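Budgeting for a pair of hand-held grippers and a small table setup - what am I forgetting?

Asked 4 Jan 2023 in Equipment and Purchasing

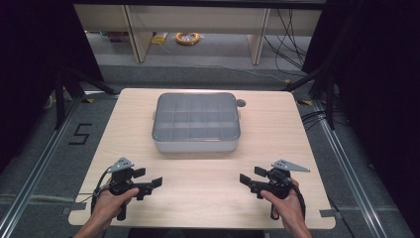

How much should I set aside for spare parts in the first year?

Set aside 15 percent of the hardware price and keep it on its own line, so it doesn't get swallowed by shipping.

That is the one part of my budget I feel fairly settled on, and I got it from an older thread on this same site (thank you to whoever wrote it, it has been a great help). The rest is where I could use some company. We are a small shop and we'd like to start recording people doing ordinary sorting and packing jobs, with a view to getting an arm to do some of them later on. I have to hand in a number in February. So far I have one pair of grippers from Stellik, a table, a frame to go around it, curtains, and a computer we already own. The Stellik quote is fine by me, but there is a second quote from Ruseck that comes in $400 lower for the pair and doesn't list cables or fingertip pads at all. Would you go with the cheaper one? And what else belongs on the list that a person wouldn't think of until the boxes were already open on the floor?

2 answers

Answer 1 (accepted)

Welcome, and what a nice project to be starting the year with! I went through nearly the same exercise for our place, so let me ramble a little.

On the two quotes, I would write back to Ruseck and ask them to price the cables and two extra sets of pads before you compare anything. When I did that with a different seller the gap shrank to $74, and at that point I went with the people who picked up the phone. Pads wear out. Cables wear out faster, mostly right where they leave the grip, and a replacement that has to come from overseas can leave you sitting on your hands for a couple of weeks.

Now for the things I left out the first time around. Curtains need something to hang from, and decent stands cost more than the fabric does. The table should be fastened down to whatever it sits on, because people lean on it all day long without noticing. I'd put $500 down for frame material and brackets and be pleased if some came back. Then there are the things you'll actually be handling - divided boxes, lids, little parts to go in them. Buy several of the same kind at once. We bought one organizer from Drukwood, cracked the lid, and by then they had changed the shape of the latch, so everything we had recorded with the old one no longer matched.

The other big one is people's time. Holding a pair of grippers up in front of you is tiring, much more than it looks, and our folks were happiest with short turns and a proper break. If you plan on one person for a full day you will be disappointed, and so will they. Put two people on the sheet and let them trade off.

Oh, and storage. Video fills up drives at an alarming pace. I don't have a good figure to give you, but whatever you have down now, I'd double it.

Answer 2

Go with Stellik. We had Lazăr ones and the screws came loose. Also get a label maker and lots of tape, we mark the floor so the table goes back in the same place after cleaning. Ours took 5 weeks to arrive so order early.

Comment from the asker: Thank you both, this is exactly the sort of thing I was after. I've written to Ruseck about the cables and pads, and I've added a line for the stands - I had only priced the fabric. Still not sure how to put people's time on an equipment sheet, as our form only has room for things with a part number, but I'll ask.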